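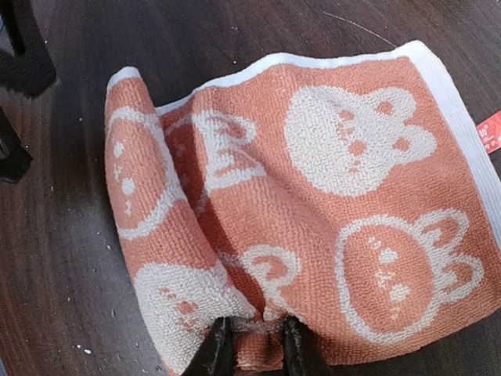 Kategorie: Automatisierung / Besuche & Vorführungen

18. Januar 2025 — von Kavinda Matubbar

Brudanier hatte zum Tag der offenen Tür geladen, Thema Handhabung biegeschlaffer Teile. Ich befasse mich beruflich mit Zuführtechnik für Stanzteile, also mit Dingen, die ihre Form behalten. Textilien kenne ich nur aus Vorträgen. Die Anfahrt dauerte länger als die Vorführung, der Besuch hat sich trotzdem gelohnt.

Der Aufbau war einfach gehalten: ein Tisch, ein Arm mit Parallelgreifer, zwei schmale schwarze Finger, Kamera am Handgelenk. Kein Vakuum, keine Nadelgreifer, keine Klettrollen. Ronja Söderlund, die den Versuchsstand leitet, begründete das mit der Übertragbarkeit. Ein Nadelgreifer löst genau ein Problem, nämlich das Vereinzeln, und scheitert an allem, was danach kommt. Mit zwei Fingern ist das Vereinzeln mühsam, dafür bleibt das Werkzeug für Falten, Ziehen und Ablegen dasselbe.

Gezeigt wurde zuerst ein kleines Frotteetuch in Orange und Weiß mit eingewebten Tierköpfen. Das Muster ist aus Sicht der Bildverarbeitung lästig. Die Köpfe haben kräftige Konturen, die ein einfacher Kantendetektor bereitwillig für Säume hält. Dazu kommt die weiße Einfassung, die farblich kaum von den weißen Köpfen zu trennen ist. Liegt das Tuch zerknüllt, verlaufen Einfassung und Ohren ineinander, und die Frage, wo der Stoff aufhört, wird aus einem Einzelbild schwer zu beantworten. Die ältere Software des Hauses, intern Asent genannt, arbeitete mit Konturen und ist laut Söderlund an solchen Mustern regelmäßig hängen geblieben. Der Nachfolger heißt Astico und läuft seit Juni. Er schätzt Greifpunkte direkt aus dem Kamerabild und verzichtet auf ein explizites Modell der Tuchform.

Trainiert wird mit Vorführungen: Ein Mensch führt den Arm, Kamerabilder und Gelenkstellungen werden mitgeschrieben. Der Datensatz für Tücher umfasst derzeit 907 Durchgänge. Auf meine Frage, ob das viel sei, bekam ich die Antwort, es sei genug für einen Tisch und zu wenig für zwei. Gemeint war, dass Untergrund und Beleuchtung mitgelernt werden. Die Vorführung lief auf einer dunkelbraunen Holzplatte, und für diese Platte ist das Verfahren eingefahren. Auf hellem Untergrund fällt die Erfolgsquote nach Aussage des Teams deutlich ab. Zahlen dazu gab es keine, was ich notiert habe.

Das zweite Objekt war ein pinkfarbenes Mikrofasertuch. Einfarbig, klare Kante gegen das dunkle Holz, in der Segmentierung also der leichtere Fall.

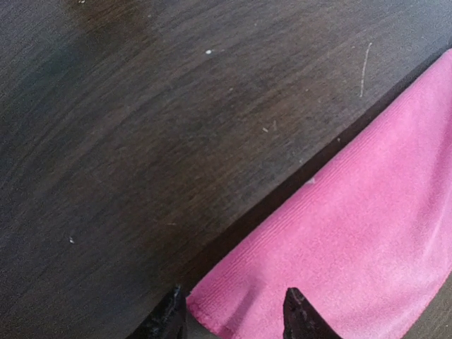

Mechanisch sieht es anders aus. Frottee hat Schlingen, an denen die Fingerspitzen Halt finden, und wirft beim Zudrücken von selbst eine Falte auf. Ein flach liegendes Tuch bietet dem Greifer kaum Höhe. Die Finger müssen so tief anfahren, dass sie den Stoff beim Schließen zusammenschieben, ohne auf die Platte zu drücken. Der Spielraum in z ist klein, und die Kamera sieht schräg auf die Fläche, was die Tiefenschätzung nicht besser macht. Man geht deshalb bevorzugt an den Saum: Dort ist das Material fester, und die Kante liegt zwischen den Fingern, bevor sie schließen.

Im Vortrag danach ging es um die Taktzeit. Ein Zyklus aus Anfahren, Greifen und Ablegen braucht zurzeit 20 Sekunden, Ziel sind 4. Ich halte das für ambitioniert. Ein guter Teil der Zeit geht für Korrekturbewegungen kurz vor dem Schließen drauf, und die lassen sich mit schnelleren Antrieben nicht wegkürzen. Söderlund sah das ähnlich und verwies auf die Bildrate der Auswertung als nächsten Hebel. Auf die Folie mit der Taktzeit folgte eine über Wäschereien als Zielmarkt, die ich überschlage.

Anmerkungen für den eigenen Gebrauch:

Die Fingerspitzen sind Verschleißteile. Gewechselt wird nach 80 Betriebsstunden, die Geometrie stammt vom Zulieferer Sundqvist. Ein Datenblatt habe ich angefragt.

Die Greifkraft ist fest eingestellt. Eine Regelung über den Motorstrom wurde erprobt und wieder verworfen — das Signal ist bei dünnem Stoff zu schwach, um Stoff von keinem Stoff zu unterscheiden. Ob gegriffen wurde, entscheidet allein das Kamerabild.

Fusseln werden nicht herausgerechnet. Ich hatte eine Vorverarbeitung erwartet, es gibt keine.

Für unsere Stanzteile nehme ich vor allem die Anordnung der Kamera mit. Am Handgelenk montiert, bleiben beide Finger dauerhaft im Bild, und ein Versatz zwischen Kamera- und Greiferkoordinaten fällt sofort auf. Bei unserer fest montierten Kamera über dem Förderband merken wir ihn erst am Ausschuss. Einen Halter zeichne ich in den nächsten Wochen, die Kabelführung über Achse 6 ist noch offen.

Zuletzt aktualisiert: Angabe zum Fingerwechsel korrigiert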